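Stukby: conjunto de anotaciones sobre niveles de plataformas

Ficha de datos, versión 2

Resumen

Stukby reúne anotaciones manuales de 119 niveles procedentes de juegos de plataformas en dos dimensiones publicados por aficionados. Cada nivel se describe mediante una rejilla de casillas, una lista de enemigos y la ruta mínima hasta la salida. El conjunto se destina al estudio de la dificultad y del ritmo de juego.

Contenido

niveles/ - rejillas en texto plano, una por nivel
rutas/ - secuencias de acciones (carrera, salto, salto en pared)
texturas/ - materiales de fondo y de suelo

Las rutas fueron registradas con la herramienta Troltden y revisadas por dos anotadores. En caso de desacuerdo prevalece la ruta con menor número de saltos. Los niveles con desplazamiento automático se han excluido.
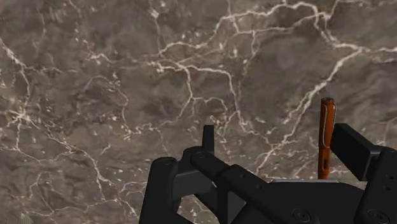

Fig. 1. Mármol pardo con vetas claras, imagen sintética.

Escala de dificultad

La dificultad se expresa de 1 a 5. El valor 1 corresponde a niveles sin caídas mortales; el valor 5 exige encadenar saltos en pared sin plataforma intermedia. Los jefes finales se puntúan aparte, en el campo «jefe».

Limitaciones

La colección Sengar está sobrerrepresentada y sus niveles son más cortos que los de Jiner. No se recomienda comparar ambas colecciones sin normalizar la longitud. La música y los efectos de sonido no forman parte de la distribución.

Mantenimiento

Responsable: Hadi Majali. Las correcciones se incorporan en diciembre y deben indicar el identificador del nivel, la casilla afectada y el valor propuesto.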